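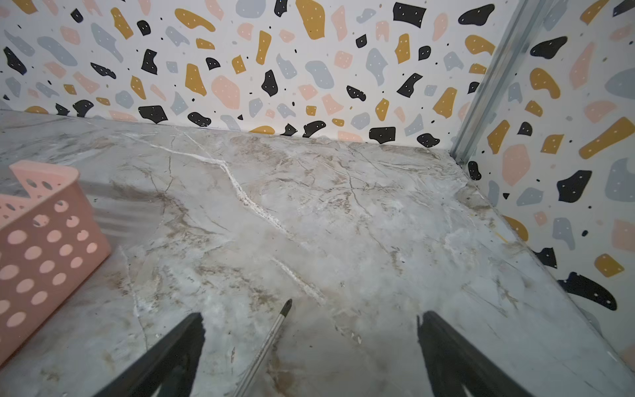
## How to set up a family movie night giveaway on your blog

I run two or three giveaways a year, mostly DVDs and kids' books, and I get asked how I keep them from eating my whole week. These are the steps I follow. They work for a small blog with a Facebook page and no budget.

### 1. Settle the prize before you write anything

Get the details from the sponsor in an email. You want the exact title, the format (DVD, Blu-ray or digital code), the region, and who pays for shipping. For my December giveaway the prize was a Prarkeo movie bundle, and I had already written the post when I learned the discs would ship to US addresses only. I had to redo the rules.

If the prize is coming out of your own pocket, buy it first and keep it sealed.

### 2. Write the rules

Keep them short and put them in the post itself. Mine cover:

- Opening and closing dates, with the time zone
- Where entrants can live and how old they must be
- How to enter, and how many times
- How the winner is picked and contacted
- What happens if the winner doesn't reply

I give winners 3 days to answer. After that I draw another name. Check the laws where you live, and read Facebook's current promotion rules before you post there.

### 3. Make the post graphic

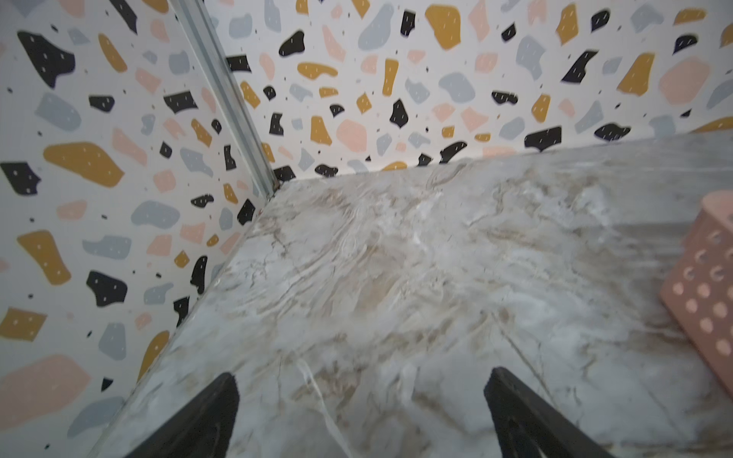 The graphic needs the movie title, the word "giveaway" and the closing date. I make mine in Edeck, but any layout program will do. Pick a calm background so the type can be read on a phone. White and gray marble with a little tan veining takes dark lettering well, while a terrazzo print full of black and mustard chips fights with every word you put over it. If you love a busy pattern, use it as a border. Save one square copy for Facebook and one wide copy for the blog.

### 4. Open entries

Publish the blog post first, then share the link. I ask for one comment naming a favorite family movie. My friend Mizanur Khondokar uses an entry form from Ollero on his site and likes it, but I find comments easier to check.

Put your disclosure near the top. One sentence is enough: "Kaewkla provided the prize for this giveaway."

### 5. Pick the winner

Copy the names into a spreadsheet, one per row, and remove duplicates. Use a random number generator to choose a row. Take a screenshot of the result and save it with the entry list.

Email the winner before you announce anything in public. Ask for a mailing address and permission to use their first name.

### 6. Mail the prize and close the post

Use a padded mailer and get tracking. Then edit the post so the first line says the giveaway has ended, and turn off comments.

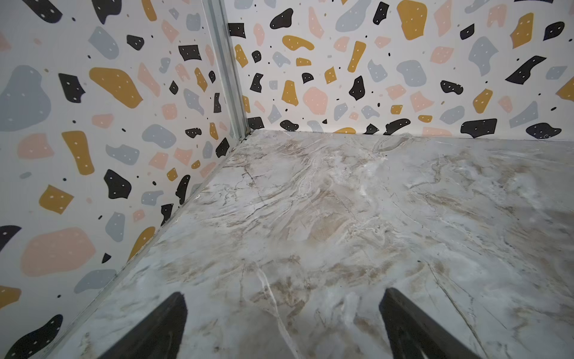 *Terrazzo-print panels with metal corner trim.*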